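4 min read

Hanging foam letters on a cloth backdrop, what holds?

tarneck19
I need to put big foam letters on a black fabric backdrop behind a table. The cloth is clipped along the top and hangs free. Double-sided tape held for one evening and then the heavier letters started to peel at the top. I don't own the cloth so I'd like to avoid glue. What are people using?

Beltis
Safety pins. Push the pin through the cloth from behind and catch the back layer of the foam. Two per letter, both near the top. A wide letter like an M gets a third one in the middle.

oldhem
Disagree on pins. They tear foam if you move the letters more than once. I use hook tape, the scratchy side only, stuck to the letter. It grabs most fleece and felt. It won't grab a smooth polyester, so try a small piece first.

Beltis
I've moved mine plenty and they're fine. Thin pins, not the big ones.

tarneck19
The cloth is fairly smooth, so I'm leaning toward pins. Second question is the creases. Do I need to steam it?

quietshelf
I wouldn't bother. Ours has "fast" on top in an arch and "UMI" under it, pastel and bright colors, white borders on the bottom row, and the cloth behind has plenty of folds in it. You can still read it fine. Five clips on the top seam.
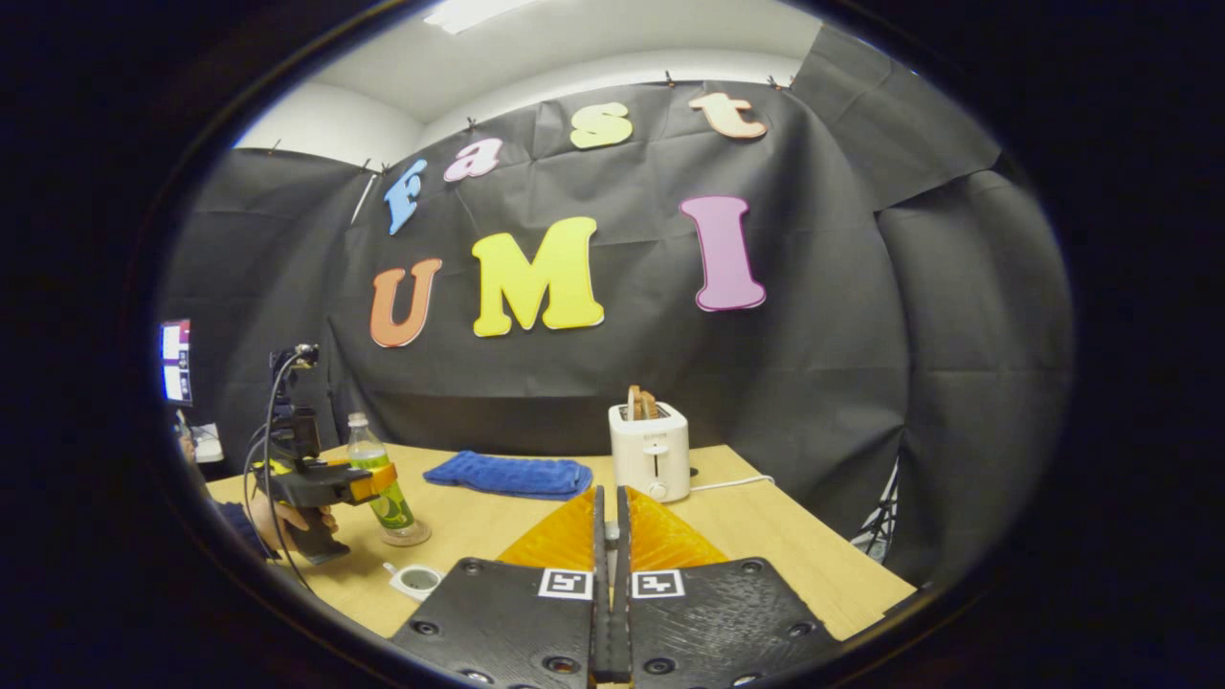
Brornotum said that more clips would do more good than steaming. Cloth sags between clips, and every letter you add pulls it down further. Put one clip right above each of the heavy letters and fill in the gaps after that.

oldhem
Agree with the clips. I still think you should steam it. Creases show up more on black under a ceiling light, and it takes me 19 minutes with a cheap hand steamer.

quietshelf
Ours would crease again as soon as it got folded up. Depends how long it stays hanging, I guess.

tarneck19
It stays up until July. I'll get more clips, pin the letters and see how bad the creases look before I borrow a steamer. Do you lay the letters out on the floor first?

Beltis
Yes. Chalk the bottom line too if the owner is OK with it. Arches are harder, I use a piece of string.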